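Tripathi slot sorting

Tripathi slot sorting (also Tripathi sorting, or just "the slot method") is a method for teaching a robot arm to put small flat items into a divided box, one item per compartment. Developed at Humel, first written up in December, revised 21 Jan 2018. Belongs to the wider family of imitation learning methods, where the robot copies recorded human-guided motions instead of following hand-written rules.

Background

Earlier work on the same arm used fixed positions. Box goes here, item goes there, arm repeats. Fine until somebody bumped the desk. The Clarko controller, used at Humel before the slot method, had to be set up again each time the box moved, and the walls between slots were a constant problem. Thin dividers, hard to pick out from above, easy to crush.

Method

Two stages. In the first, an operator steers the arm through the whole task and everything is recorded: joint angles, gripper opening, view from the head camera. In the second, a network is trained on the recordings to predict the next short stretch of motion from the current view. The prediction is remade several times a second so the arm can correct itself on the way down.

The distinctive part is the "slot pass". Before reaching for anything the network marks which compartments are free and picks one. The choice is then held for the rest of the attempt. Without this the arm tended to hover between two neighboring slots and come down on the wall dividing them. Elvira Inga's name for that was "dithering" and it stuck.

Training set for the main version: 700 recordings, of which 300 were made with the box turned or shifted between attempts. No markers on the box. No fixed lighting either, the desks were left as they were, cables, laptops and all.

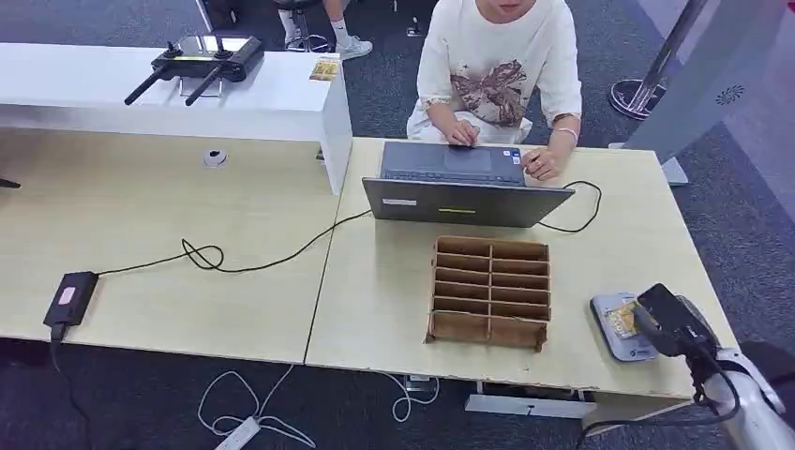

Elvira Inga wrote that the slot pass gets too much of the credit, and that most of the gain came from the turned-box recordings. Take those out, she argued, and the arm picks a perfectly good slot and still misses it. She also wanted the method tried on a box with uneven compartments before anyone called it general.

The point has not been settled. A version trained without the turned-box recordings does do worse, but it was also trained on less data overall, so the comparision isn't clean. A fair test would need the same number of recordings in both sets. Not done as of the last revision.

Results

The published test was 302 attempts, scored as placed, dropped or jammed. Jammed means the item stopped on top of a divider. Placed was the most common outcome by a wide margin. Jams were mostly in the corner compartments, where the gripper has the outer wall on two sides and less room to open. Drops mostly happened at the pickup, before the arm reached the box at all, esp. with shiny packaging.

No breakdown by item type was given in the first write-up. Added later, in a table, with one column mislabeled (dropped and jammed swapped). Corrected in the revised version.

Limitations

Slow. An attempt takes much longer than a person doing the same job by hand, and the operators who made the recordings were told to move slowly, so the network learned slow.

Needs a free slot. If the box is full the slot pass still picks something, usually the compartment with the least in it, and the arm goes ahead anyway. A stop rule was proposed but is not part of the method as published.

Soft items, bags and anything thicker than the slot are outside the scope. Items lying in a tray are harder than items on the bare desk, the gripper fingers hide the item at the moment of pickup and the head camera can't help much.

Related work

Lilarwood, a larger collection of 3000 recordings covering sorting, stacking and folding, borrowed the slot pass for its sorting tasks but dropped the rule that holds the choice. There the arm is allowed to change its mind until the gripper is over the box. Whether this brings dithering back is disputed, the two setups use diffrent arms and the numbers can't be put side by side.

See also

Imitation learning
Pick and place
Clarko controller
Lilarwood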